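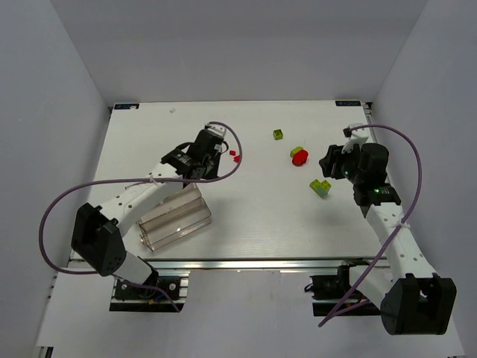 Two arms, a clear bin and a few toy blocks on the table at Sturkcombe.

Zhenhua Liang keeps a notebook next to the keyboard, and most of what is in it is about mistakes. He has led data collection at Ukthorpe since February, and the project he looks after, Cloka, is meant to teach a pair of robot arms to work with toy building blocks by learning from recorded examples.

"People ask me about the model," he said when we met at the Sturkcombe site. "I can talk about the model for ten minutes. I can talk about the examples all day."

An example, in his terms, is one recorded run. A person drives both arms by hand through the task while the system logs the joint positions and the video, and at the end the operator marks the run as usable or not. As of this week the team has 2,528 of them on disk. Liang expects to drop roughly 600 before training.

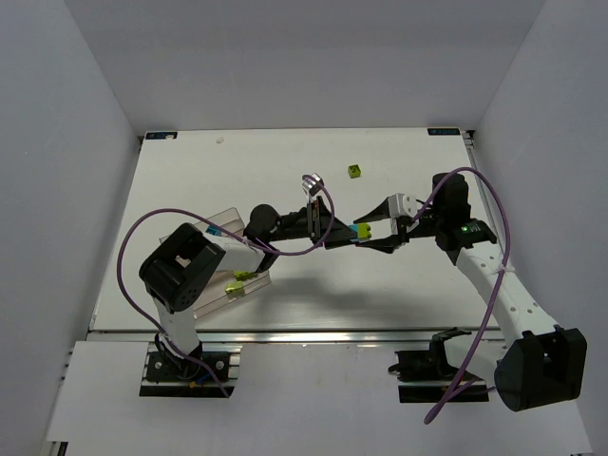

Bae Ostrander
Staff writer

The task has changed since the spring. It started as picking up one block and putting it in a tray, which a learner could copy fairly well from 100 runs. Now the work involves both arms and blocks that are joined together.

"One hand holds and the other hand comes in," Liang said. "If the second gripper arrives a little low, it pushes the whole thing sideways. A person fixes that without thinking. I want the fixing in the recording."

So he no longer asks operators to start over when a grasp is off. Early on they did, and the result was a set of clean runs that taught the arms nothing about recovering. He went back and looked at 144 of those first recordings one by one. "Very smooth. Very pretty. We kept some of them, but I would not collect them that way again."

Block positions are changed between runs. Operators used to choose where to put them, and they fell into habits – one of them always set the blocks down in a row. The positions now come from a printed sheet, and the tray gets turned as well.

Speed was another argument. Liang wanted slower driving, the operators wanted to finish their sessions, and they settled on a limit in the software. He still thinks it is set a bit high.

I asked how he decides that a run is bad. "If I can't tell what the operator was trying to do, the learner can't either," he said. Long pauses are cut. Dropped blocks stay in if the operator goes back for them.

The next round will add new operators, mostly because the current ones have become too much alike. Liang plans to give them the sheet, a short practice period and very little advice. He has already started a new page in the notebook for them.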